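I stopped by the Buckley repair morning on Saturday with a dead hand-crank coffee grinder under my arm, and I'm happy to say the place was packed (well, packed for Buckley). Ngozi Bako started the thing last April with one table and a borrowed toolbox, and now there's a line out the door before they've even got the kettle on!

Lamps, zippers, a toaster, somebody's grandmother's clock. They've fixed 67 things so far this year, and Ngozi wants to hit 75 by Christmas. I'd say she'll get there by Thanksgiving. 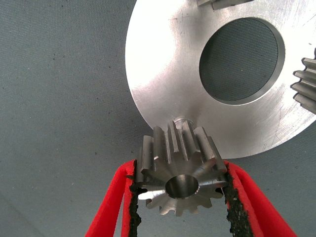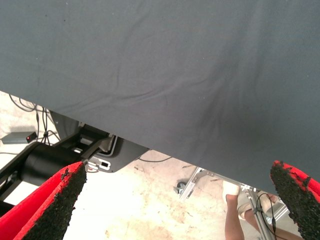
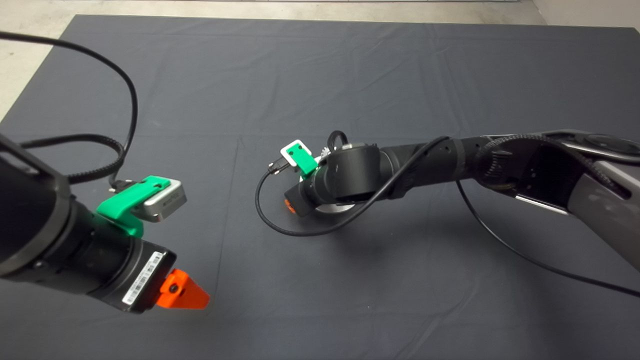 Steel gear, first picture; dark gray cloth, second and third.

My grinder went to Jailson Prado, who poked at it for a while and told me I'd put it back together wrong the last time. Guilty! He wouldn't take any money, so I dropped a few bucks in the jar by the door instead. The jar is going toward a sewing machine, and Hauwa Onyeka has promised to teach hemming once they have one.

The next repair morning is two weeks from Saturday, same hall on Curkau Street, doors at nine. Bring whatever's broken, plus the missing screws if you can find them.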